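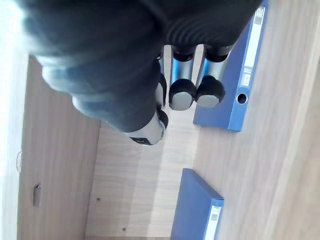
Figure 1. Two blue binders in a wood-grain compartment. Note the metal fitting low on the left side panel.

Records and Office Storage – Unit 4 handout
Open-compartment filing: binders on shelves

4.1 Scope

This unit covers paper records kept in binders and stored in open compartments. Drawer filing was covered in Unit 3. Box storage and off-site storage are in the second half of the course. The worked case throughout is the Enivthorpe office of Ulell, which keeps its supplier records in binders and its correspondence in drawers.

4.2 Terms

Compartment: a storage space bounded by two side panels, a floor and usually a top.
Side panel: the upright board that carries the shelf load down to the base.
Fitting: any small part fixed to a panel. The term includes shelf supports, pegs, clips, caps and bumpers.
Bay: a group of compartments sharing one index label.
Spine: the narrow face of the binder that carries the label.

4.3 Measuring a compartment

Measure the clear width between side panels at the front and again at the back. Use the smaller value. Measure the clear depth from the front edge to the back panel. A standard A4 binder is taller than the sheet it holds, so the sheet size is not a safe guide to the height needed. For the Enivthorpe bays the working depth is 300 mm.

Fittings reduce the usable width. A peg that projects from the panel will catch the cover of a binder pushed hard against that side, and repeated contact wears the corner. Record the position of each fitting on the bay sheet before deciding the filing order.

4.4 Upright or flat

Upright storage is the default. The spine faces out, each binder can be removed without shifting its neighbours, and the ring mechanism carries little sideways load. A part-filled row needs a bookend or divider, otherwise the binders lean and the covers bow.

Flat storage is acceptable for short rows and for binders in transit between bays. Alternate the spines left and right so that the pile stays level – ring binders are thicker at the spine than at the opening edge. Ulell limits flat piles to four.

4.5 Colour and labels

Colour shows the record class only. It does not replace the label. Under the Feng scheme used in this course, blue is supplier records, green is property and grey is closed files awaiting review. The spine label gives, in order:

Class code
Bay number
Year opened
Review month

For supplier records the review month is January. Handwritten labels are allowed for the first three weeks a binder is in use, after which a printed label is fitted.

4.6 Returning a binder

Check that the rings are closed. Hold the binder at the spine and the lower edge, and bring it in square to the opening. Set it down on the compartment floor before sliding it back. Do not drag it across a side panel or use the top edge of the cover as a handle. Leave a finger's width free at the end of each row.

4.7 Exercise

Draw up a bay sheet for one bay of 8 compartments. Show clear width, depth, fittings and record class for each. Students without access to a suitable bay may use the Sodine floor plan supplied with Unit 3. Bring the completed sheet to the next session – it will be needed for the retrieval exercise in Unit 5.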